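How to clean out a bathroom cabinet and get the damp smell gone

Quick one, written between loads of washing. Updated 22/09/2026 becuase a few people asked about the vinegar.

What you need
White vinegar, bicarb, two cloths (old t-shirts are fine), an old toothbrush, a bin bag, a towel for the floor. No bleach. Never bleach and vinegar together, ever.

Step 1. Open a window or run the fan. Door open too. Towel down before anything else, wood floors hate drips.
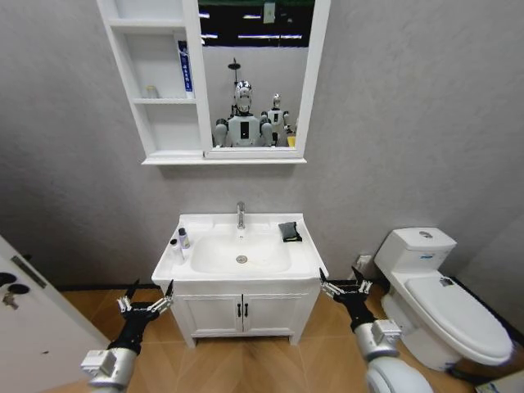 Small bathroom, mirror cabinet over the vanity.

Step 2. Everything out. All of it, even the stuff at the back. Put it on the towel, not in the sink — lids come off, you lose them down the plughole.

Step 3. Sort. Bin anything that has split, gone grainy or smells off. Look for the little open jar symbol, it has a number and an M, that's months after opening. Can't remember when you opened it? Probably too long ago. Old medicines go back to the chemist, don't flush them and don't put them in the bin.

Step 4. Wipe dry first. Dust plus water makes grey paste and you'll be chasing it into the corners for ages. Then half vinegar, half warm water, wrung-out cloth, top shelf down. Toothbrush for the corners and hinges if you've got them. Skip the vinegar on stone or anything with a worn finish, use a drop of dish soap.

Step 5. Leave it 30 minutes with nothing in it. I know. Go and do something else. Damp shelves are where the smell comes from in the first place. 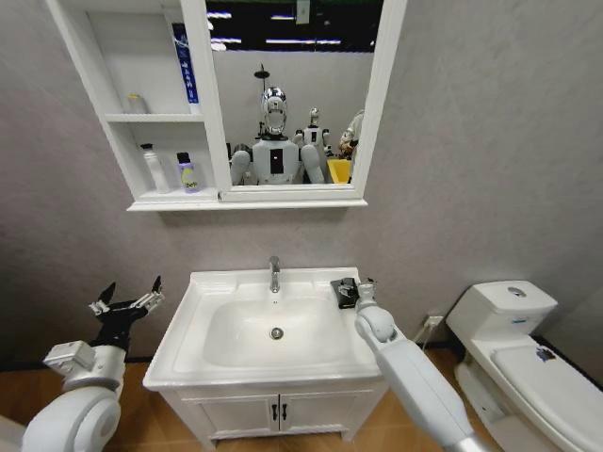 Step 6. Still smells? Bicarb in a saucer, overnight, shelves still empty. Worked for me in the Illton flat, which had no window at all. Ah-rin Choo swears by dry coffee grounds but then your towels smell like a cafe.

Step 7. Put back only what you use weekly. Tall things to the sides, short things in front so you can see whats there. Wipe the bottom of each bottle before it goes back, that's where the rings come from. Spares live somewhere else, mine are in a shoebox in the hall cupboard.

Mirror last. Clean cloth, barely wet, spray the cloth and not the glass. Liquid runs down behind the edge and you get those black spots, and they don't come off.

How often? Every 2 months for the wipe, full empty-out maybe twice a year.

If there's actual mould on the wall behind, colour coming through the paint, stop cleaning and ring your landlord or a plumber. Ha-neul Noh left hers over a winter and the whole cabinet had to come down.

Next up is grout, when I get a minute.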